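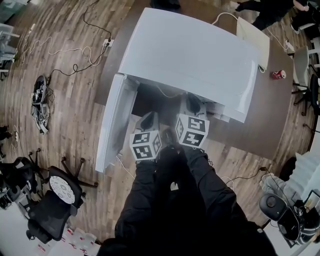
What happens to the people on a line when the loading step is automated?

Their hours stay close to what they were, and the contents of those hours change. Less lifting, more setup, more checking, and a good deal more writing things down.

I work at Leitão, in returns and refurbishment. In May we put the first Vamgate cell into regular use for loading and unloading door-front units. Before that, the step belonged to whoever was on the bench. You opened the door, emptied the unit, wiped it, put the test load in, closed the door and signed the card. Seven people rotated through it and all of them did it slightly differently, which the cards did not show.

The cell needed demonstrations first. Between us we recorded 2693 of them. Each is one person doing one short task from start to end, with the marker cubes in view and both hands doing nothing extra. Scratching your nose spoils a take. So does talking to the person across the table, if you turn your head while doing it. Diễm Võ had the highest acceptance rate by a wide margin and now writes the task sheets, a job that did not exist last year. Her pay grade was adjusted in the second round. It should have been the first.

Current division of work per shift:

Cell: open, load, close, unload, on the unit types in the approved list.
Bench: everything with a damaged hinge, a missing shelf or a door that opens to the wrong side.
Setup: markers, cables, lighting, calibration. 17 minutes when it goes well.
Review: rejected runs from the previous shift, sorted by cause.

Review is the part I would warn other shops about. It is sitting work, it is tedious, and management planned no time for it. For five weeks it was done at the end of the shift by whoever had not left. Zodwa Kekana took it to the shift meeting with a log of the overruns, and it is now a scheduled block before lunch.

Two more changes. Shoulder complaints are down, going by what people tell me; I have no access to the medical figures. Also, new hires learn the bench step later than they used to, and when the cell is stopped they are slow. We now run one shift in every rotation by hand. The Skeltier scheduling software treats it as downtime and sends an alert each time. I have asked for a separate category.

The contract with Amari for the second cell is not signed. What I have requested before it is: review hours in the staffing plan, a written rule on who may stop the cell, and a decision on whether recorded takes can be used to rate the person in them. The first two have been agreed. On the third I am still waiting for a reply.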